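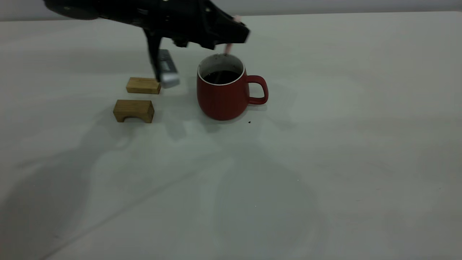

Anyone who has written a risk assessment for a small robot arm will know how little of the work is about the arm, Miyazaki wrote in its response to the draft, and how much of it is about what ends up on the table next to it. The firm's comment is one of 39 received on the voluntary code of practice for tabletop robot work, which was published in its final form on 10 Feb 2021.

The code applies to light robot arms used on open benches and tables in laboratories, classrooms, workshops and small offices. It does not apply to arms working behind fixed guards, to mobile machines, or to equipment used in patient care. It was drawn up by a working group led by Felow, with technical staff from Dinidine and Vivik taking part. The first draft was opened for comment in October.

Felow said the document was intended to fill a gap for sites that own one or two arms and have no safety department of their own. Existing machinery rules continue to apply in full, and the code states in its opening section that following it does not replace any legal duty.

The final text contains 18 clauses in four parts, covering the work area, the gripper and the objects it handles, supervision, and records. The draft had been longer. Several clauses on training were merged after respondents said they repeated one another, and a proposed clause on floor markings was dropped as unsuitable for shared rooms.

The largest number of comments concerned liquids. The draft would have banned open containers of any liquid within reach of a powered arm. Respondents from teaching sites objected that handling cups, mugs and jugs is a common task in current work, and that a complete ban would place much ordinary activity outside the code. Others asked for the ban to be kept and extended to closed bottles.

Under the final wording, an open container may stand within reach of the arm when it is part of the task and is listed on the task sheet. The sheet must name the liquid and state who will clear up a spill. Liquids above 39 degrees Celsius are not permitted in any task under the code. Drinks belonging to staff or visitors must be kept off the table at all times, whether or not the arm is moving. Power supplies and cable joints are to be placed where a spill cannot reach them.

Dinidine had argued for a lower temperature limit and asked that its view be noted. The published summary of comments records the point and says the limit will be looked at again when incident reports are available.

A second group of changes deals with loose objects. Items such as blocks, cups, sticks and utensils should be placed so that the gripper can approach each of them without passing over a person's hands. Thin or pointed items standing upright in a container must be included in the arm's planned path, including any part that rises above the rim. Objects not needed for the task are to be removed before the arm is powered. The table surface is to be checked for debris at the start of each session and after any change of objects.

Gripper fingers are covered in more detail than in the draft. Operators are asked to check that both fingers are secure, that fasteners are tight, and that any identifying label on a finger can still be read. Fingers may differ from one another in material or finish if the maker of the gripper allows it. Fingers made on site may be used once they have been tested with the heaviest object on the task sheet. Vivik, which submitted several comments on this part, said it supported the change and would revise its own operating notes to match.

On supervision, the code requires one named operator for each arm. The operator must be able to reach the stop control without leaning across the table, and may not supervise a second arm during the same session. A pause of more than 15 minutes counts as the end of a session, after which the start checks must be repeated. Some respondents considered the limit too short for sites where long recordings are made, but it was kept without change.

Where an arm is guided by hand or by remote control, the person guiding it may also serve as the named operator only if the stop control is within that person's reach. Remote control from another room requires a second person beside the table. Visitors may watch from a position outside the reach of the arm when fully extended.

Records are to be kept in a simple log, on paper or on a computer. Entries are required for spills, dropped or broken objects, unexpected movement, and any use of the stop control. The log does not have to include routine sessions. Sites are asked to keep entries for at least two years and to share them with Felow in a form that does not identify individuals.

Miyazaki, in the same response, asked for sample task sheets to be issued with the code. Felow has accepted the request. A set of 4 sheets, covering pouring, stirring, stacking and sorting, will be issued separately, together with a one-page version of the start checks suitable for display near the table.

The code takes effect on publication for sites that choose to adopt it. Sites already running tabletop arms may continue under their present arrangements for a further six months while task sheets are prepared. Adoption is by written notice to Felow, and no fee is charged.

A review of the full text will begin in October. Comments may be sent in writing at any time before then and should give the number of the clause to which they refer. Copies of the code and the summary of comments are available from Felow on request.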